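T-shirt folding, the fast way

Updated the laundry page again, by request. This is just the T-shirt part. Sheets and towels have their own page, socks too.

First thing – fold them the day they come out. A shirt that sits in the basket till Tuesday has to be steamed or rewashed and then you're back where you started. If you can't get to it, at least lay them flat in a stack over the back of a chair. Ten shirts, one chair, fine.

Surface. Table beats bed. Bed is too soft, the shirt sinks and your creases go crooked. Bare tabletop is too slippery for thin cotton, it slides when you pull the second side over. Put a cloth down. Any old cotton cloth, a flat sheet folded in half, whatever. I tried a Gramis folding mat for a while (the gray one with the printed lines) and went back to the cloth. Lines were for a bigger shirt than anybody in my house wears.

Cloth should be bigger than the shirt. Small ripples in it don't matter, a real fold underneath does – you'll feel the ridge and the shirt picks it up.

Now smoothing. Most people skip it and it's most of the job. Lay the shirt flat, grab both shoulders, lift an inch, set it down. Then palms from the middle out. Not from the hem up, that just pushes the wrinkles into the neck. Sleeves last. If one is hanging off at a funny angle tug it at the hem of the sleeve, not the middle.
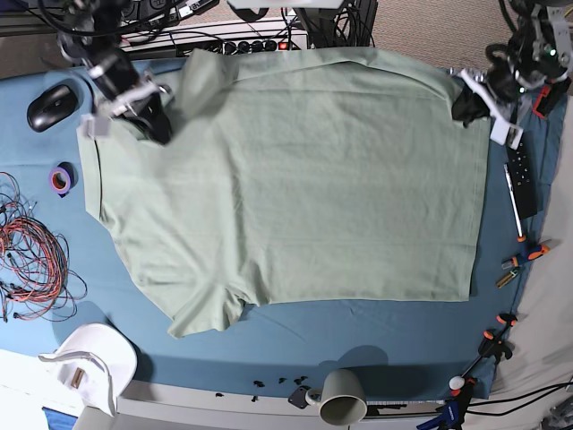 Side seams are your guide. Find the seam and run a finger down it. On cheaper shirts the seam twists around to the front after a few washes, so go by the shoulder and the bottom corner instead, and let the seam be wherever it wants. Don't fight it.

The fold itself:

Front side down. Neck pointing away from you.
Bring one side in, crease halfway between the neck and the end of the shoulder.
Sleeve folds back on itself so it lays flat on that strip. Shouldn't poke out past the edge.
Same on the other side. You want a long rectangle, same width top and bottom.
Hem up to just short of the collar.
Then in half again, or in thirds if it's going in a drawer standing up.

Thirds is better for drawers. They stand up on there own and you can see all of them. Halves for shelves.

How to tell if it's tight enough to stand: let go of it on the table. Flops over = air in it. Press flat with your forearm, whole length, then fold the last third again.

Heavy cotton vs thin. Heavy ones want fewer folds or you get a brick. Thin ones want an extra fold. Rayon blends won't stand up no matter what, put them on a shelf or hang them.

Sizes. If you're filling a Brimgate drawer (the narrow kind) aim for a folded shirt as tall as the drawer minus a finger. Mine hold 19 shirts standing, packed snug but not so you have to yank. The Danzer bins are deeper and you can get away with halves.

Wrinkles that are already in. Light ones – damp hand, smooth, leave it five minutes before folding. Works on pale colors too, just make sure the hand is clean. Deep ones, iron, sorry. Let it cool before you fold or you press a brand new crease in while it's warm. Did that for years.

Tarkent makes a wrinkle spray a few of you wrote in about. It's ok. Plain water in a spray bottle does the same on cotton as far as I can tell. Hang till dry after either one, don't fold damp. Damp shirts in a closed drawer smell by the end of the week.

Little kids shirts – skip all this. Half, half, done. Too small to bother with thirds.

Printed shirts: fold with the print on the outside, loosely. The thick rubbery kind of print sticks to itself if it gets folded in on a hot day. Ask me about my concert shirt. Sheet of parchment paper between if you're storing them for the summer.

Long sleeves, same thing except the sleeve goes down the length of the strip, cuff pointing at the hem. If the sleeve is longer than the body, turn the cuff back up. Hoodies are thier own headache, fold the hood down first into a triangle onto the back and then treat it like a heavy long sleeve.

For a suitcase, roll. Fold both sides in like above, then roll from the collar down, and smooth as you go. Rolled ones get more soft creases but fewer hard lines. Heavy stuff at the wheel end.

Comments are back on – 91 of them waiting when I checked, I'll get through them. Drawer divider page is next, probably in January.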